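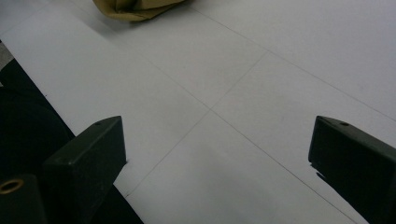

Report on the Spring Visit to the Coren Textile Care and Conservation Center

Purpose of the visit

Members of the Regional Small Museums Network visited the Coren Textile Care and Conservation Center in April. The visit was arranged at the request of member museums that hold clothing, quilts, flags and household linens but have no trained textile staff of their own. Its purpose was to learn how a shared center handles storage, cleaning and loans, and to find out what services might be open to our members in the coming year.

The group met in the main lobby at 9 a.m. and was divided into two parties. Both followed the same route in opposite directions and came together again for lunch. This report combines the notes of the two parties.

Background

Coren occupies a former grain merchant's building on the east side of the river. The ground floor was converted first and the upper floor followed three years later. The center now serves 40 museums, historical societies and town archives, most of them within a half day's drive. Members pay an annual fee based on the size of their collection, and treatment work is billed separately.

The building has thick brick walls and small windows on the north side. Staff told us that this has kept heating and cooling costs lower than first planned. The main weakness is the freight elevator, which is too short for the longest rolled carpets. These are still carried up the back stairs by four people.

Intake and quarantine

Every textile that enters the building passes through the intake room by the loading dock. Objects are logged, bagged and held apart from the main collection until they have been checked for moths and carpet beetles. Where there is any sign of insects, the bagged object goes into a walk-in freezer before it may move further.

Our members had many questions here. Several were concerned about the cost of freezing, and it was explained that a household chest freezer can serve a small museum well if it reaches a low enough temperature and the bags are properly sealed. Coren lends a data logger for this purpose. Objects with painted surfaces, glass beads or leather parts should not be frozen without advice.

Storage

The upper floor holds 267 rolled textiles on wall-mounted racks, along with flat drawers for smaller pieces and hanging space for costume. Rolled pieces are covered in washed cotton and labeled on both ends, a simple measure that a number of our members intend to copy.

The drawer units come from Dorko and were bought second-hand from a university library. They were described as heavy, slow to install and very reliable. The boxes are from Cai, in three standard sizes. Staff advised against ordering custom sizes unless there is no choice, as odd boxes waste shelf space - a lesson the center learned with its first order.

Light levels are kept low and the aisle lights switch off on a timer. Members of the first party found the timer rather short.

Work tables and handling

Tables throughout the building are kept as clear as possible, and visitors were asked to leave bags, coats and pens in the lobby lockers. Pencils were provided. Handling rules are posted at each door and apply equally to staff, interns and guests. Jewelry is removed, hands are washed and dried, and nothing is lifted until there is a place ready to set it down. Textiles are moved on a tray or board wherever possible, never by their edges. 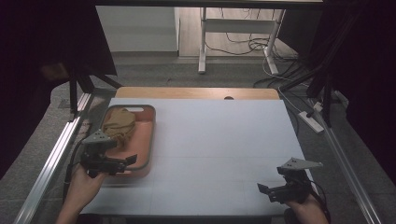

The Fandska loan collection

After lunch the group was shown the Fandska collection, a set of 95 teaching textiles that may be borrowed by member museums and schools. It includes samples of plain and twill weaves, printed cottons, darned stockings and a number of pieces with typical damage, among them shattered silk and dye bleed. All may be handled. Loans are for six weeks and the borrower pays return shipping.

The collection was very well received. The printed guide that goes with it is clear but out of date in its section on cleaning products, and a new edition is expected in November.

Costs and access

Museums outside the present service area may join as associate members. The fee is $1000 a year and covers two advice visits, use of the loan collection and a place on each training day. Treatment, freezing and long-term storage are not included. Several of our smaller members felt that this sum was beyond them on their own but could be managed jointly by two or three neighboring institutions. Coren is willing to consider joint applications.

Recommendations

1. The Network should request written terms for joint associate membership and send them to all members.

2. Member museums should review their intake procedures and set aside a separate space, however small, for new textiles.

3. The Network should borrow the Fandska collection for its fall training day.

4. A second visit should be arranged for those who could not be given places on this occasion. Parking at the center is limited, and shared cars are advised.

The Network thanks the staff of the Coren center for their time and for the lunch provided.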